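8th March

Mixing notes, Dretmont record, covers side of the project. Dorothy, skip to the vocal part if you're short on time, the rest is me grumbling about snare drums.

Water and a glass are on the table, and I've got the whole afternoon for this.
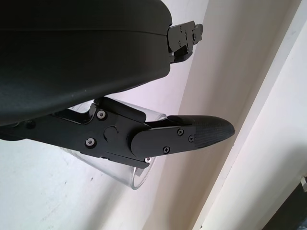
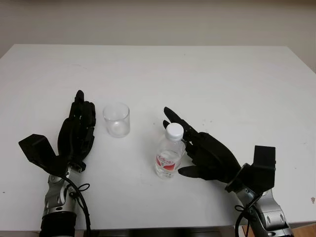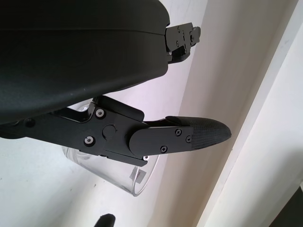
Drums

Went back to the power ballad, the one we all made fun of and then couldn't stop humming. The snare on the original is enormous, it sounds like somebody slamming a garage door in a cathedral, and I spent way too long trying to copy it. Gated reverb, longer gate, shorter gate, a sample tucked underneath. Every version sounded like a costume. Pulled the whole lot out and used the dry close mic with a bit of the room pair pushed hard, and suddenly the band sounded like a band again. Room pair is high-passed at 100. Leave it there please!! Last time it crept down and the kick went to mush.

Toms still ring in the second verse. I muted the floor tom mic between hits by hand and got as far as the bridge before I ran out of patience.

Guitars

Solo is take 6. I know Biko likes the flashier one, and yes, it's cleaner and faster and he'd probably win a contest with it, but take 6 has that bend near the end where he hangs on a hair too long before letting go, and I rewound it over and over just for that. Ran it through the Trallton pedal and back into the small amp (tone at noon, gain lower than you'd think). The pedal hums if it shares a power strip with the lamp. Still haven't found out why.

Rhythm tracks are panned wide and there's a hole in the middle during the pre-chorus. Might be nice? Might just be a hole. Listen in the car.

Vocals

OK, the big one. Ayala sang it straight, no growl, none of the hair-flipping vowels, and I was nervous because the original lives and dies on that silly delivery. The first verse is lovely. By the last chorus though she's being a little too polite and I want one take where she stops caring about her throat. Comped what we have for now, mostly from the second session. There's a breath before "again" in the last chorus that I cut and then put back. It's better with the breath.

Sibilance is bad on the doubles. Tried a de-esser and it gave her a lisp, so I just turned the loudest ones down by hand, 57 little edits, and my wrist is not speaking to me.

A small bump at roughly 2,000 on the lead helped her get over the guitars. Took it off the doubles.

Dorothy asked whether we need the key change. I've gone back and forth on this so many times. It's corny, it's the cheapest trick in the book, and when it comes around I grin like an idiot every single time. I'm keeping it until someone wrestles it away from me.

Still to do

Rest of the floor tom edits.
Ask Ayala about one more pass at the last chorus, preferably late in the day when she's warmed up.
Rough mix to Biko, without telling him which solo it is.
Find out if the vinyl people can still fit us in for May.
New strings on the black guitar, these are dead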